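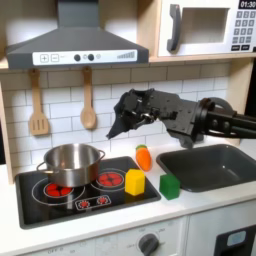
Play kitchen, upper part: range hood and microwave.

Section 4. Fastening Playroom Furniture to the Wall

By now you have the Girby strap set out of its bag and sorted (if you haven't, Section 3 has the parts list, and it really is worth the five minutes), and you've picked the piece of furniture you want to start with. Most families begin with whatever is tallest, usually a bookcase, and work their way down to play kitchens, toy chests and the like. Any order is fine with us, so long as every piece gets done in the end!

Each strap set holds one piece of furniture weighing up to 140 pounds, contents included. If yours is heavier, or if it is a wide piece with two separate backs, use two sets side by side. Extra sets are sold as part 3487.

CAUTION: Find out what is inside your wall before you drill. Keep well clear of the area straight above and below outlets and switches, and stay away from any wall shared with a bathroom unless you know where the pipes run.

4.1 Marking the wall

1. Empty the furniture and slide it into its final spot. Check that it stands level and doesn't rock. If it does rock, fix that first with the felt pads.

2. Run a stud finder slowly along the wall at the height of the furniture's top edge. Go over the same stretch twice, once in each direction, and put a light pencil mark where both passes agree.

3. Make a second mark two inches below the top edge, in line with the stud. Your wall bracket will go there, tucked down behind the furniture where you won't have to look at it every day.

4. Slide the furniture away again, far enough that you can kneel comfortably behind it. You'll be back there a little while, so a folded towel is a kindness to your knees.

Note: In plaster walls, stud finders can be moody. Try knocking softly with a knuckle and listening for the duller sound, then confirm with a very thin finishing nail.
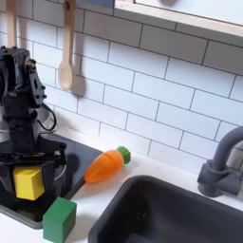
4.2 Attaching the wall bracket

5. Hold the bracket over your lower mark with the buckle slot facing up, and pencil through both holes.

6. Drill two pilot holes with a 1/8 inch bit. A scrap of tape wrapped around the bit makes a good depth stop.

7. Drive in the two long screws by hand until the bracket sits flat. You should feel steady resistance the whole way. If a screw suddenly turns freely, you have missed the stud, so back it out, fill the hole and move over a little.

CAUTION: Never use the short screws in the wall. They are meant for the furniture side only.

4.3 Attaching the furniture bracket

8. Look for the thickest solid part on the back of the furniture, which is nearly always the top rail. The thin backing panel will not do, however sturdy it feels when you tap on it.

9. Hold a short screw against the rail and make sure it won't poke through to the front. On slim furniture, add the spacer washers from the small bag.

10. Fasten the bracket with both short screws, snug but without cranking on them.

4.4 Joining and tightening the strap

11. Move the furniture back toward the wall, leaving a hand's width of space. Thread the strap up through the wall bracket and then through the furniture bracket, with the printed side out.

12. Close the buckle until it clicks, push the furniture home, and pull the loose end until the slack is gone.

13. Grip the top edge and tug firmly toward you. A little give is normal. If the top moves more than half an inch, tighten the strap and tug again.

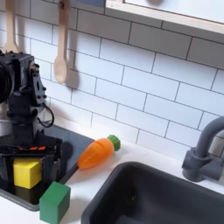 With the strap tight, you can load the furniture back up, and a few minutes of thought here will make the whole thing steadier. Put the heavy things at the bottom: board games, big picture books, bins of train track. Favorites should go low as well, so that there's less temptation to climb for them. Up top, stick to light items that won't tempt anyone. Wooden blocks are easy to underestimate in this respect. One yellow cube with soft, rounded edges, like the one shown, is nothing much by itself, but a whole bin of them is a real load and belongs on the lowest shelf you have.

4.5 Checking the strap later on

Repeat the tug in step 13 every few months, and always after moving house, painting, or replacing a floor. We like to do ours in May along with the smoke alarms, but any month you'll remember is a good one. Replace the strap if you see fraying or a cracked buckle. The brackets can stay where they are as long as the screws are tight.

Note: The strap makes tipping less likely. Please keep an eye on young climbers all the same.

Girby Home Safety | Guide revised Jan 5, 2026 | Questions? Contact us | All rights reserved | Back to top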